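### 4.2 Rules for reaching into bins beside a roller track

The rules in this section apply to any cell where a gripper works over an open bin with a conveyor or gravity track within reach. They were drafted for the Prarkon cells and later taken over, with small changes, at the Veltora site. They do not replace the risk assessment that each site carries out for itself. They cover the part of the job which that assessment tended to leave to the operator's judgement: where the fingers may go, how open they may be, and who has the right to change either.

In the first draft the limits were written as fixed heights above the cell floor. This was easy to check on paper and hard to keep to in use. Bins were swapped for ones of a different depth, tracks were moved to suit a new packing order, and the heights stayed as they were. Of the 262 deviation notes we read, most concerned a limit that had once been right for the cell and no longer was. The present version measures everything from the bin rim and the nearest track rail.

Four rules came out of this.

**Rule 1.** The fingers cross the bin rim only when vertical, and at no less than 16 mm clear of it. The clearance is measured from the lowest point of the fingertip. If an item is held, it is measured from the lowest point of the item.

**Rule 2.** The side wall nearest the track is treated as a keep-out surface on both faces. A pick that would bring the outside of a finger against that wall is refused, and the item is left for a second attempt from another angle.

**Rule 3.** Speed over the track is held to 200 mm/s whenever the gripper is below the upper working height. The limit applies with or without a load. Several sites asked for an exemption for the empty return move. We did not grant it, as the return move accounted for a fair share of the rail contacts in the notes.

**Rule 4.** Packaging that has come off an item is removed before the next run starts. Clear film is named separately in the rule. It gives poor depth readings, and the planner may treat the space it fills as free.

Rule 2 caused the most trouble in practice. Where a bin wall lets light through, the rim can return a bright streak along its upper edge and very little below it, so the wall is found in one place and missed in another. The rule therefore asks for the wall position to be taken from the taught corners of the bin and checked by touch at the start of each shift. Camera data may tighten the keep-out surface but may not shrink it. Figure 2 gives the wrist camera's view of a bin wall and the neighbouring track, with the fingers open.
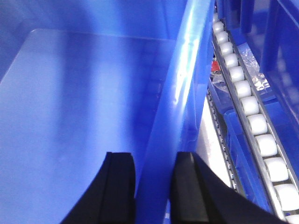

Declan Tindall objected at the October review that a touch check once a shift was too seldom, and that a bin pushed out of place in the first hour would be wrong for all the rest. He asked for the check to be repeated after every bin change. Diễm Âu agreed on the risk but wanted the bin held by a fixed stop, so that fewer checks would be needed. The text now allows either. A site that fits stops may keep to the single check, and a site without them must repeat it at each change.

**Figure 2.** Wrist camera view across the side wall of a blue bin, with the two gripper fingers at the bottom and the gravity roller track to the right.

Changes to any of the four limits need two signatures, one from the person responsible for the cell and one from someone who does not work in it. The old value is kept in the cell record beside the new one. At Veltora the record is a sheet fixed to the cell door, and at Prarkon it is a file on the controller. Both were accepted, provided the person starting the shift can read it without logging in.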